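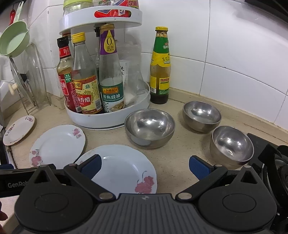 Plondura releases kitchen set of hand-guided gripper demonstrations

Plondura has released a set of 514 recorded kitchen demonstrations made with hand-held grippers, along with the conversion scripts needed to replay them on a fixed robot arm. The recordings cover the handling of plates, bowls and bottles on ordinary home counters. The company said the set is meant for groups training arm policies on dish handling and for testing how well a policy moves from one kitchen to another.

In each demonstration a person holds a two-finger gripper and carries out the task directly. A camera fixed to the tool looks past the fingers at the work surface. Tool position is estimated from the video and an inertial sensor, and finger opening is logged on the same clock. No arm is present during recording. The resulting path is later converted to joint motion for the target machine, and segments that the arm cannot reach are flagged before training.

The release is divided into 3 task groups. The first is plate transfer, in which a flat plate is gripped at the rim, lifted and set down at a new spot on the counter. The second is bowl handling, mostly with stainless steel bowls. The third is bottle placement, which includes returning sauce and vinegar bottles to a rack or tray. Each file carries a task label, a start and end mark for each grasp, and a note on whether the operator had to try again.

Plates were the slowest group to record. A plate lying flat on a stone counter leaves little room for a finger under the rim, and operators used two methods: sliding the plate to the counter edge, or tipping it with one pad while closing the other. Both are kept in the set under separate labels. Overlapping plates have their own label as well, and account for 91 of the demonstrations.

Polished bowls caused trouble of a different kind. Bright reflections on the inner wall move with the camera, and the position estimate can follow the reflection instead of the counter. Plondura reran tracking on the affected files with the bowl interior masked out. Files that still drifted were removed before release and are not part of the published total.

Cluttered counters were left as found, according to the release notes. Operators were told to clear items only if they blocked the task completely. Condiment racks, pot lids, stove grates and hanging utensils therefore show up in the background of many recordings. The notes say earlier sets made on cleared tables gave policies that did well in the lab and lost track of the target once other objects were nearby.

Hawthorne, which builds bench-mounted arms for test kitchens, ran a first evaluation. It compared a policy trained on the hand-held recordings with one trained on 157 demonstrations collected by remote control, using a leader arm to drive the follower. The remote-control policy was more accurate in final placement. The hand-held policy handled more plate positions and made fewer stops before contact. Hawthorne did not publish success rates and said the two collections differ too much in size for a direct ranking.

The company pointed to force as the main gap. A person holding the tool feels the plate touch the counter and eases off, but that contact is not written to the file. The follower arm in the remote-control sessions has a wrist force sensor, and its readings are stored with each run. Plondura said a wrist sensor for the hand-held tool is in bench testing at its Dreklow site.

Finger pads are listed as a wear item. The release notes ask users to match the texture and width of the pads on the arm to those used in recording, and to replace both pads on a tool together. A mismatch changes how far the fingers close on a thin rim, and the logged opening no longer corresponds to a firm grip.

The set can be requested through Plondura's download page. Research use is free; commercial use requires a separate license. A second release covering drawers, cabinet doors and stove knobs is planned for March, with remote-control recordings of the same tasks supplied by Hawthorne.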